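Javusari tabletop cell: setup and maintenance notes

Maintainer: Nusrat Memon
Hardware questions: Faisal Mirani
Last reviewed: January

This file covers the cell that recorded the Javusari household-object episodes. It is meant for whoever has to bring the cell back to a usable state after a move, a cable swap or a long idle period. The episode format is described separately in FORMAT.txt.

Contents of the release

More than 3000 episodes, stored by task. Each episode has the wrist video, joint positions, gripper opening and a short text label. Episodes recorded before the Menzies controller was replaced are in the folder named old_ctrl. Their joint offsets differ, so do not mix them with the rest without applying the correction in offsets.csv.

Cell layout

The enclosure is built on aluminum posts and rails. The panels are lined with patterned wallpaper, which gives the tracker plenty of detail to hold on to. If a panel is replaced, use paper from the same roll. Plain panels caused drift when we tried them at the Huston site.

The tabletop has a gray marble pattern. Objects go on it by hand before each episode, following the placement sheet for the task.
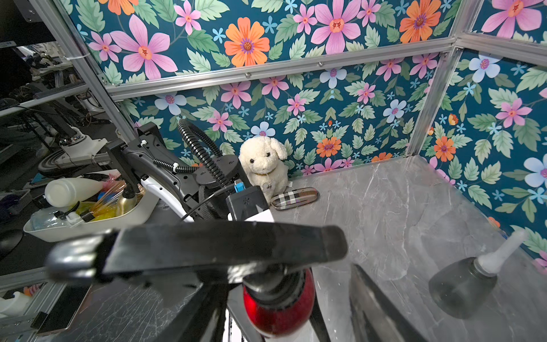
Wrist view with the plush puppy and the plaid glasses case on the table.

Keep tools and packaging outside the enclosure during recording. Phones may sit on the outer rail but not on the tabletop.

Wrist camera

The bracket is held by 4 screws. Tighten them in a cross pattern, a little at a time. After any work on the bracket:

1. Power up the arm and send it to the home pose.
2. Open the gripper fully. Check that the fingers do not hide the middle of the table.
3. Run check_view and compare the result with the stored reference. A shift of up to 4 pixels is fine. Beyond that, redo the hand-eye calibration.
4. Move the wrist joint through its full range by hand with the motors off. The cable must not pull tight or rub on the finger.
5. Record one test episode and play it back at full speed.

Most of the dropped video we have had came from step 4 being skipped. The cable looks fine at home and pulls at the far end of the wrist travel.

Translucent packaging

Frosted plastic close to the lens softens everything behind it, and colors may be all that is left of an object. Large areas of the wallpaper lose their edges too, and the tracker has less to work with. Episodes like this are kept in the release and carry the flag view_blocked. Do not recalibrate from them. 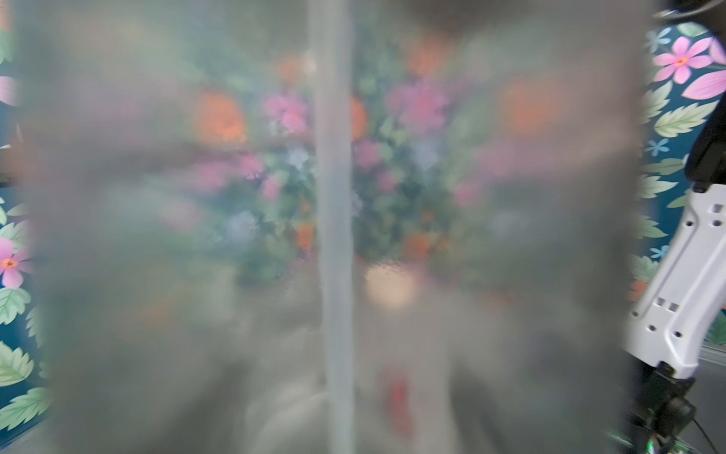

Routine care

Before each session: wipe the lens with a dry cloth, check the finger screws, look over the cables at the arm base.

Every 44 hours of run time: check the wrist joint for play, clean the finger surfaces, back up the calibration folder.

When a panel lifts at the corner: press it flat and re-glue it. Do not use shiny tape. It reflects the overhead lights and shows up as a false feature.

Known problems

The Skernton power supply is slow to start. Wait for the green light before launching the driver, or the gripper will report a wrong opening until it is restarted.

Gripper opening is not reliable in the first second of an episode. Trim it if your training code uses that channel.

Send corrections to Nusrat with the episode number and the folder name.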